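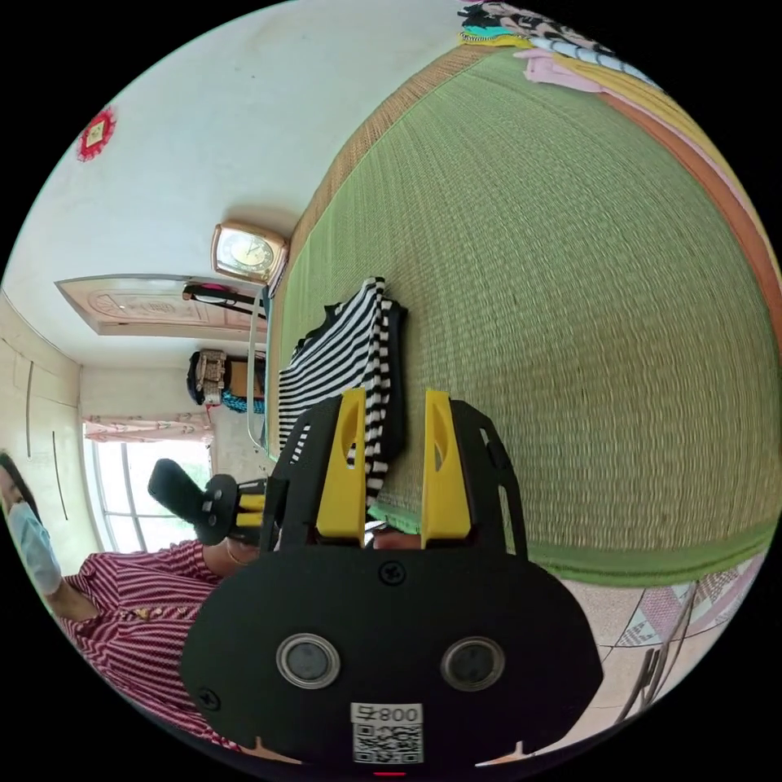

Parnness Young Readers, Issue 7, page 20

Why Do So Many Clothes Have Stripes?

Go and open the drawer where your shirts live, and have a good rummage. I would bet my last cookie that there is at least one striped thing in there. Maybe it is a T-shirt, maybe it is a pair of socks with a hole in the toe (mine always have a hole in the toe). Stripes are everywhere, and they have been around for a very, very long time. So how do they get into the cloth in the first place?

To answer that, we have to get up close. If you look at a shirt through a magnifying glass, you will find that it is made of yarn, and yarn is made of lots of tiny hairs called fibers, all twisted together. Some fibers come from plants, like the fluffy white stuff around cotton seeds. Some come from animals, like a sheep's wool. And some are made in factories, starting with oil, which sounds messy but comes out as long, smooth threads.

Now, most T-shirts are knitted. That means the yarn goes along in rows of little loops, and each new row is pulled through the loops of the row before it. It is the same thing a grandparent does with two needles and a ball of wool, only a machine does it with hundreds of needles and goes so fast that the needles are a blur!

Here comes the clever bit. Suppose the machine knits a few rows with black yarn and then changes over to white. What do you get? A black band and then a white band. Change back again, and again, and again, and there is your stripe, running right around your tummy. The color goes all the way through the cloth, so if you turn the shirt inside out the stripes are still there.
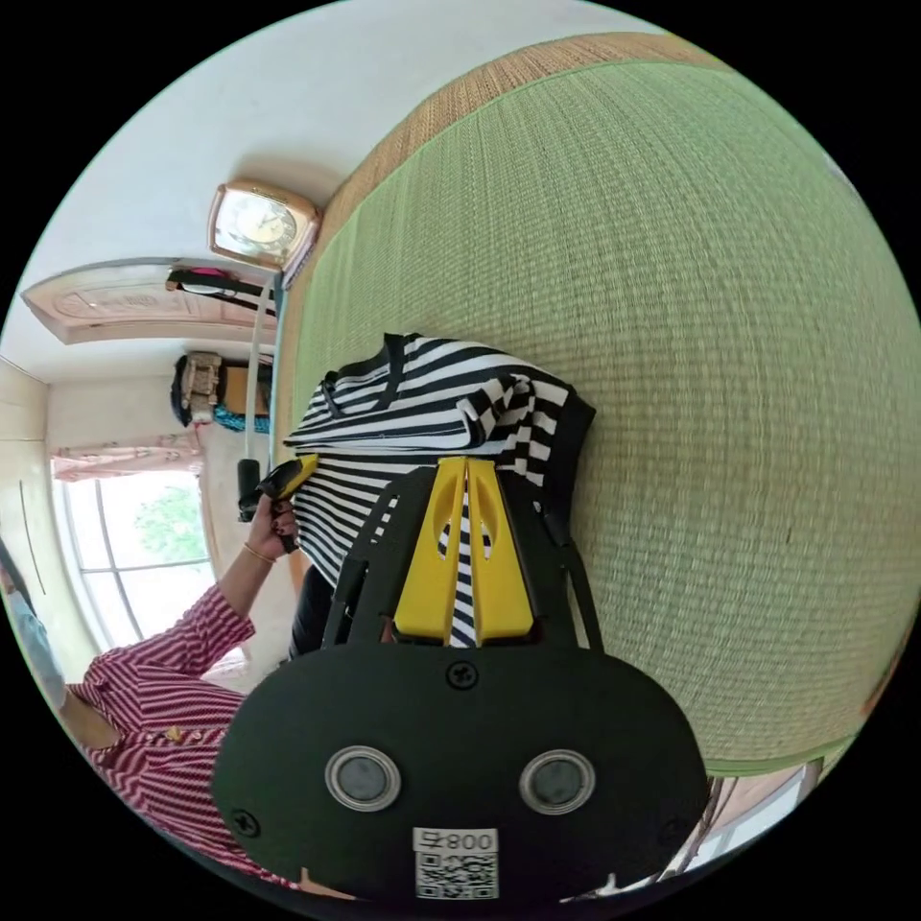 Photo: Fikholm Picture Desk

There is another way of doing it, and that is to print the stripes on afterward, a bit like using a giant rubber stamp. You can often tell a printed shirt because the inside looks much paler than the outside. Try it on a few of your own -- you may want to ask first if the shirt belongs to your big sister.

Sailors are some of the most famous stripe wearers of all. More than 100 years ago, sailors in the French navy were given knitted shirts with blue and white stripes. People on vacation at the seaside liked the look of them, and before long folks who had never set foot on a boat were wearing them too.

Try it yourself: paper stripes

You will need 2 sheets of paper in different colors, a pair of safe scissors, and some glue. Cut one sheet into strips as wide as your thumb. Glue them across the other sheet, leaving a gap each time. Then make another one with very skinny strips, pin them both to the wall, and walk backward across the room. Which stripes disappear first?

Next issue: where do buttons come from?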